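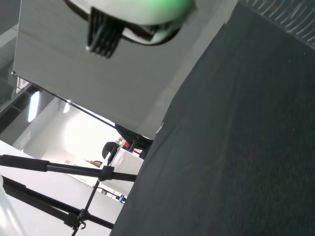 Home water test kits: ask what the number means before you buy the filter

Reading time: 4 minutes

Pokodley, 2022-12-18

The Pokodley Water Users' Group is asking households to hold off buying filters, softeners and "conditioning" units on the strength of a doorstep or postal water test. After comparing the paperwork sent in by members over the past year, the group says most of the reports it has read do not support the purchase they recommend.

The group looked at 17 reports supplied by firms that also sell treatment equipment. Of these, 14 advised the customer to buy something. Only two gave the method used for each reading, and not one gave the margin of error. Several used a traffic-light chart in which "amber" began well within what anyone would call ordinary tap water.

"We are told these tests are a free public service," said Solange Carrier, who chairs the group. "They may be free. I would like to know how a service that finds a problem in nearly every kitchen it visits decides when there isn't one. I have put that question to three sales desks and I am still waiting."

The problem starts with the sample. A reading for lead or copper depends heavily on whether the tap has been run beforehand, and for how long. Water that has stood in a pipe overnight will give a different result from water drawn after breakfast. Both can be fair samples if the report says which one was taken. In the paperwork the group saw, it usually didn't.
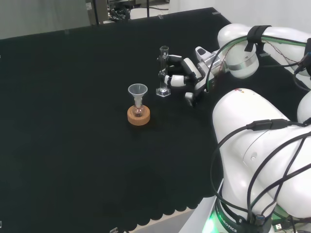

Then there is hardness, which accounts for the largest share of the sales. Hard water leaves scale in kettles and on shower screens, and anyone who has lived in Pokodley for a winter knows it. It is a nuisance. The group has seen it described in sales letters as "contamination", "mineral loading" and, in one case, "aggressive", a word that water engineers generally use for soft water that eats into pipes.

One member was quoted £2,058 for a whole-house unit after a visit that lasted less than half an hour. The quotation included a "lifetime saving" figure based on the household replacing its boiler, washing machine and dishwasher more often than it had ever done. When the member asked for the working, the price came down and the working did not arrive.

Tatsuya Miyazaki, a retired analytical chemist who read the reports for the group, was not much more impressed by the strips and drops sold for home use.

"A colour strip will tell you if your water is hard. So will your kettle," he said. "I have no quarrel with strips, but they can't give you a figure to two decimal places, and I have four reports on my desk that claim to have got one from a strip. Somebody has typed those decimals in."

Mr Miyazaki also warned against home tests for dissolved solids using a pen-shaped meter. These measure how well water carries a current. A higher reading mostly means more minerals, and it says nothing about bacteria or pesticides, or about most of the things people are frightened of when they reach for their wallet. The demonstration where two wires turn a glass of tap water brown is older still. The brown comes from the metal of the wires.

The group does not say that every filter is a waste of money. Some people prefer the taste. Homes with old lead pipes have good reason to get a proper test, and so do those on a private well or spring. The group's complaint is with firms that do the testing and the selling in the same visit, and with reports that cannot be checked.

Nor is it letting the supplier off. Residents in Hunine and the upper end of Misumden have been told for most of this year that cloudy water is "just air". It may be. Members would find this easier to believe if the results for their own streets were sent to them when they asked the first time.

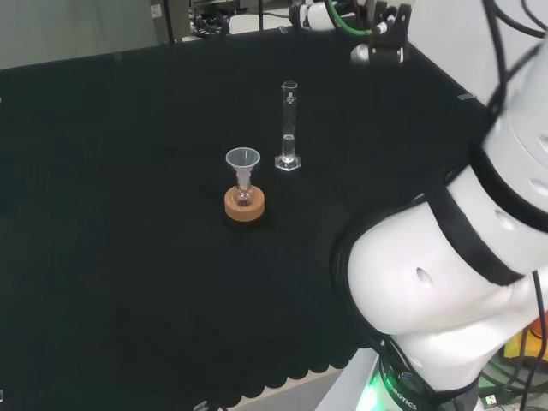 What the group suggests

- Ask your water company for the latest results for your supply zone, which should cost you nothing.
- If you want a private test, pay a laboratory that does not sell treatment equipment.
- Ask how the sample should be taken and write down what you did.
- Ask for the method, the units and the margin of error beside every figure.
- Do not sign anything on the day of a visit. Leave it 10 days. If the offer has gone by then, so be it.

Members' reports, with names and addresses removed, can be read at the Imhof Reading Room in Pokodley during opening hours. The group would be glad to see more of them, and particularly keen to see any report from a sales visit which concluded that the customer needed nothing.

Ends

Notes to editors

The Pokodley Water Users' Group is made up of bill payers in Pokodley, Hunine and Misumden. It takes no money from water companies or from firms that sell treatment equipment. Solange Carrier and Tatsuya Miyazaki are both available for interview.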